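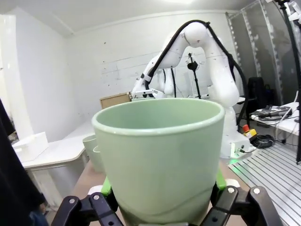 Who can join the robot club?

Anyone on a taught course at Drullgate, any year, any subject. You don't need to have coded before. Most of us hadn't.

When do you meet?

Online only for now. Bench sessions come back in June if the building opens – check the noticeboard page, not this one, it gets updated first.

What is the Hallero task?

Our entry for the Colotitz student contest. Pick up a cup, put it down where it's told, let go. Then the basket round, same arm, a person holding the basket. Sounds easy. Score to beat is 81.

How big are the teams?

3 people. 2 on the arm, one on the log sheet. Swap whenever you like, but write down who did what or the run doesn't count.

What does the basket round look like?

Someone holds the basket out over the table, gripper open below. Keep hold of it with both hands. Stand to the side, sleeves up, and know were the red stop button is before you start.
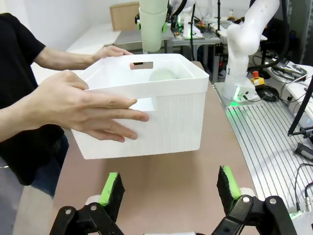 Kit and money

Do I have to buy anything?

No. Cups, baskets and cables are all club stuff. Bring a laptop if you have one, we've got 2 spares.

Can I take an arm home?

No. Please stop asking.

Which code do we use?

The Tóth branch. The old one still runs but drops the grip setting when you restart, so don't. Install notes are in the shared folder – read them all the way trough first.

I missed the sign-up, is it too late?

Email the club address with your course and year. We'll fit you in.

Page last changed May 2020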